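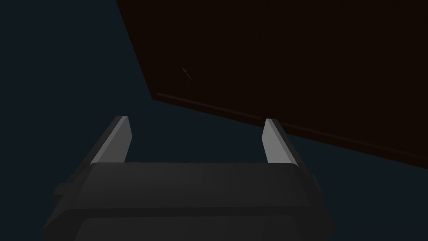
Grestovel is a set of readings of dark gray ink on plain office and craft paper, for people who print at home and keep getting mud where the shadows should be. Patches were printed, left to dry overnight, read, typed up. Dark stuff only, the light end is easy and other people have done it. The kind of thing that goes wrong is the gray housing up top: flat upper face only slightly lighter than the front and sides, a faint seam across it, dark behind. Fine on a screen. On cheap paper a seam like that is the first thing to go, then the difference between top and side, and then you have one blob. If your pictures are all beach and sky you don't need any of this.

Status

Usable. Column names are settled now, values might still change for the two recycled papers, I want to redo those. Last full pass was in May.

What's in it

readings.csv - one row per patch per paper
papers.csv - name, weight, finish, where bought, my notes
ramps/ - the printable sheets, letter size only
old/ - first attempt, wrong driver setting, kept so I stop asking myself where it went. Don't use.

61 papers in all. Each one gets the same strip of 9 patches, from mid gray down to full black. Strip is printed once across the page and once down it, becuase the feed direction matters more than I thought it would.

Columns in readings.csv

paper_id: matches papers.csv
patch: position on the strip, lightest first
asked: the percent black in the file
got: what came off the paper, same scale
dir: across or down
wet: yes if read the same hour. Mostly no. Filter these out unless you want them
note: free text, lots of blanks

A blank in got means the reading was bad and I threw it away. It doesn't mean zero. Spreadsheet programs will happily turn it into zero for you, check.

How it was done

Two printers. The Innes is pigment ink, the Ikari is dye. Driver color management off on both, black ink only, quality setting one below the top (the top setting floods thin paper and it cockles). Backing sheet is the same white card every time. Read three times per patch and took the middle value. Room light off, though with the reader flat on the paper I doubt it matters.

No profile applied anywhere. If you print the ramps through a profile your numbers won't line up with mine and that's expected.

What I see in the numbers

Plain 90 gsm copy paper goes flat early. Everything past 90 percent black reads as the same value, on both printers, so the last few patches may as well be one patch. Coated papers keep going further down. The Memumby matte is the best of the uncoated ones by a good way, no idea why, it's not expensive. The smooth side prints darker than the rough side, and the pack doesn't say which is which. Run a thumb over it.

Dye on recycled: spreads. Patch edges go fuzzy and the reader picks up some of the neighbor. Leave a gap between patches, the newer ramps have one and the old ones don't.

Quick fix if you don't want to read any of this: open the picture, find the darkest tone that still has to show detail, lift it until it sits above the flat point for your paper. Leave true black alone. Print a strip before the whole page.

Known problems

- paper 14 and paper 41 may be the same stock under two names. Haven't sorted it
- some dir values were guessed from the way the sheet was stacked, these say "guess" in note
- Ikari had a head cleaning partway through, readings shift a hair afterwards
- no glossy. The reader doesn't like it
- no A4 ramps. Scaling the letter ones to fit is OK, patches just come out a bit smaller

Adding a paper

Print ramps/strip_gap.pdf both ways, let it dry overnight, read it, send the rows in the same format with the printer and ink type in the note. Please don't round. Photos of the print are nice to have but I can't use them as data, cameras do their own thing with shadows.

License

Numbers and sheets are free to use for whatever. A mention of Grestovel is apreciated.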